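Plates, pots and towels: the questions I get most

Why do you keep a towel under your plates?
Because bare shelves are noisy! I used to hear every plate land. Now I spread an old white towel in the lower cabinet and set the plates straight on it, wrinkles and all. I wash it every 2 weeks.

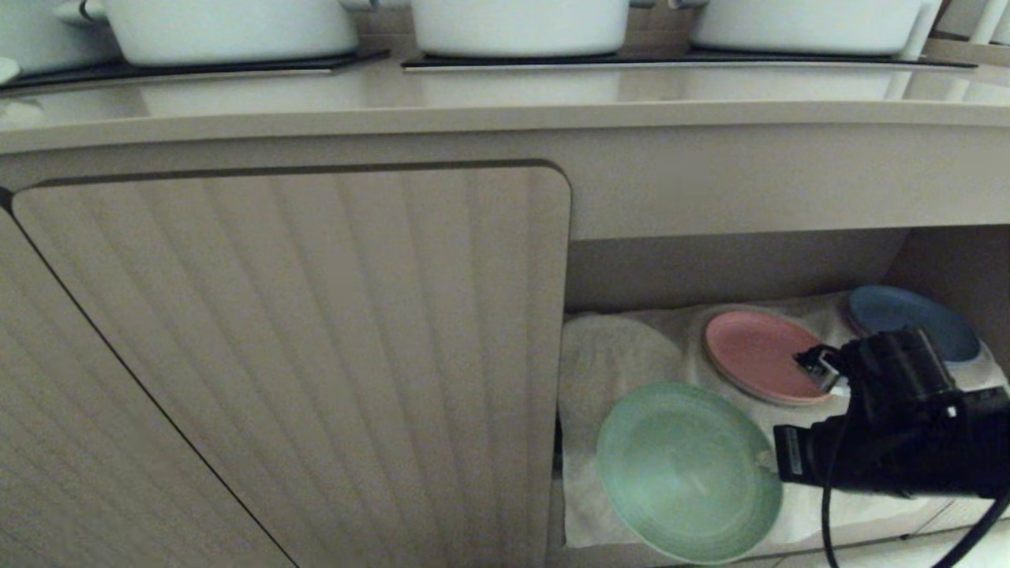
I did try one of those cut-to-size liners from Prenell first, but it curled up at the corners and I gave up on it by December.

Do you iron the towel?
No. Ha.

Where did the colored plates come from?
A shop in Darnville, a few at a time. I love the pink one most – it goes with everything, even soup that's a sad color. I don't own a full matching set and I'm not looking for one.

Why do the pots live on the counter?
They're heavy and I cook every night, so bending down for them got old fast. Plates are lighter, so they get the low cabinet.
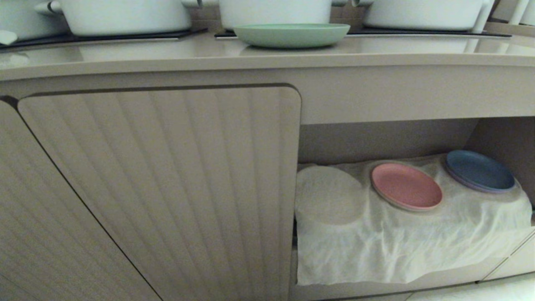 If your counter is short, keep out the pot you use most and find a shelf for the others.

Are the fluted doors hard to clean?
A little. Crumbs and drips settle in the grooves, so I go over them with a soft brush (an old toothbrush is fine) and then a damp cloth, top to bottom.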